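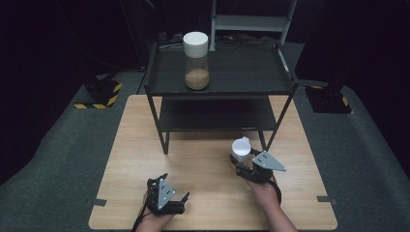 Mayrhofer hand-held gripper pair, HG series
Manufacturer: Mayrhofer
Supplied by: Kistberg, automation and test equipment
Page revised 25 July 2018

Overview

The HG pair is a set of 2 hand-held grippers for recording two-handed tasks and for comparing finger designs before a robot arm is chosen. The operator holds one gripper in each hand and does the job as the arm would have to do it. Finger position and wrist camera picture are logged together.

The left and right units are of the same design and can be swapped. Both are finished in black. A grey triangular plate on the top face takes tracking markers or a customer's own bracket.

Specification

Jaw opening: up to 80 mm
Fingers: jointed, parallel closing
Top plate: grey, drilled
Finger change: two screws per finger, hex key supplied
Connection: one cable per gripper, exits at the base
Logging: one controller serves both grippers
Finish: black, matt

Finger options

Block finger. Fitted as standard. Flat upper face, square edges, matt surface. Suited to cups, jars, boxes and most kitchen or bench goods.

Slim finger. For small parts and narrow gaps. Not recommended for glass.

Soft-faced finger. Block finger with a bonded pad. The pad is a wearing part and should be checked before each series of runs.

Comparison trials

Kistberg compared the HG pair with the Carnerum C9 at the Mestthorpe test room. The same operator used both sets, with the same goods and the same table. Tasks included picking up a small cup close to the leg of a metal stand, moving lidded jars between levels, and closing on a part from the side.

The Carnerum C9 has a firmer trigger and holds a heavy jar with less effort from the operator. It is also deeper behind the fingers, and the operator had to turn the wrist to reach under a shelf. The HG pair reached under without turning. On glass the standard block finger held well on straight walls and less well on rounded shoulders, where the soft-faced finger should be ordered.

Trigger travel on the HG pair is long. Operators used to the C9 will need some practice before runs are recorded. 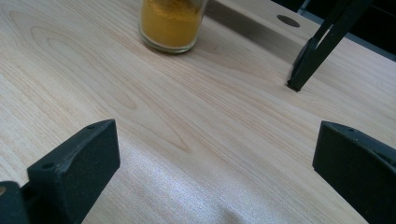
Sheet 29

Wrist camera view

The camera sits behind the fingers and looks forward between them. With the jaws open, both block fingers stay in the lower corners of the picture and the table between them is clear. The second gripper is in view at the upper right, tip down towards the wood, with a glass jar of yellow-orange powder at the top. A tall object at this distance loses its upper part. Where the whole of a jar is needed, use a head camera as well.

A bright patch can form on pale, glossy table tops under overhead light. Fix the exposure before the first run and leave it fixed. Automatic exposure gave uneven brightness as the gripper turned and is switched off in the current controller settings.

Setting up

Route each cable down past the wrist and secure it with the strap. Leave enough slack for a full turn of the forearm. Close both jaws fully and press Zero on the controller. Repeat this after any change of fingers.

Keep the top plates clear of tape and labels if markers are in use.

Ordering

HG pair with block fingers, controller and case: HG-2
Slim finger set: HG-S
Soft-faced finger set: HG-P
Replacement cable: HG-K

The left-hand mirror plate will be withdrawn in December. Stock remaining: 9. Loan sets for trial are available from Mestthorpe on application to Roswitha Marti, test equipment desk, Kistberg. State the size and weight of the goods to be handled and whether a Carnerum mount is required.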